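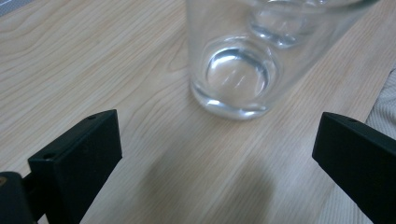

Posted in: Automation, Kitchen bench

Glassware is still the job I use to decide whether a household robot claim is worth reading to the end. Anyone can show a machine moving a foam block from one square to another. Clearing a drinking glass from a table is something a tired eight-year-old does without looking, and it remains a reasonable filter for the rest of the brochure.

I spent part of September going through the results that Bianca Toma sent me from the Seremico bench. Her group trained a two-finger parallel gripper policy on one chore, clear the table, and then logged attempts by object type. The only type I cared about was empty clear glasses. There were 57 attempts in that set. In 30 of them the glass was picked up, carried to the rack and released upright. I would not call that bad. I would also not let it near my kitchen.

The failures are more useful than the total, so I asked for the logs instead of the summary table.

The largest group is perception. A depth sensor that projects a pattern and reads it back does poorly on clear glass. Some of the light goes through and comes back from the tabletop, some bounces off somewhere else, and what you get is a hole in the depth map with a ragged edge. Color cameras do better than people expect, but they are working from very little. Set a clear tumbler on a pale wood table and most of the pixels inside its outline are wood grain, slightly bent. The strong signal is at the thick base, where there are bright highlights. The walls give you almost nothing. A policy that learns from color images tends to learn the base, and then it reaches for the base, which is the wrong place to grip a glass that widens toward the top. The fingers contact low, the taper works against them, and the thing tips.

Highlights also move when the camera moves. With a camera mounted at the wrist this matters, since every correction to the approach shifts the feature being corrected against. Several of the logged attempts show the gripper hunting sideways in small steps before timing out. Florin Ene, who did the control side at Stovunent before he went to Barbu, calls this chasing the glint. His fix was to freeze the lateral estimate once the fingers were within a few centimeters and finish the approach blind. It works if the estimate was good to begin with.

The second group is force. Flat rigid fingers on a curved glass wall give you two narrow lines of contact, and the squeeze has to be high enough to hold and low enough not to be expensive. Rubber pads help a lot. Wet glass undoes most of the help. Bianca's set used dry glasses only, and she says so plainly on the first page, which I appreciated. Three glasses were broken over the whole set. All three went on release, when the arm set the base down at a slight angle and opened the fingers before it had settled.

The third group is everything else: a collision with the rack, a dropped network connection, a wrist joint that hit its limit with the glass already in the air. These get left out of papers as not being about the method. In a house they are about the method.

On the shop floor the picture is different. Wostareck has had a line that handles glass jars for years, and it is fast and dull to watch. The jars are one size. They arrive on a belt with fixed spacing, the lighting is enclosed, and a suction cup comes down on a flat lid. No learned policy is involved and none is needed. When somebody tells me robots already handle glass, this is usually the sort of line they have in mind, and they are right about the line. What it lacks is any version of a table where the glass might be anywhere, next to a cloth, with somebody's arm in the way.

I do think the learned approach is the one that gets there. Two years ago I would have guessed a success count in the single digits from the same set. The demonstrations are better now and there are more of them, collected on ordinary tables under ordinary light, and the policies pick up small habits that are tedious to write by hand, such as coming in from the side that leaves room for the wrist.

What I would like to see next from Seremico is the same test with water in the glass, starting at a quarter full. A spill counts as a failure even if the glass ends up in the rack. Bianca has agreed to the rule but wants a waterproof cover over the wrist connector first, and the cover is on order.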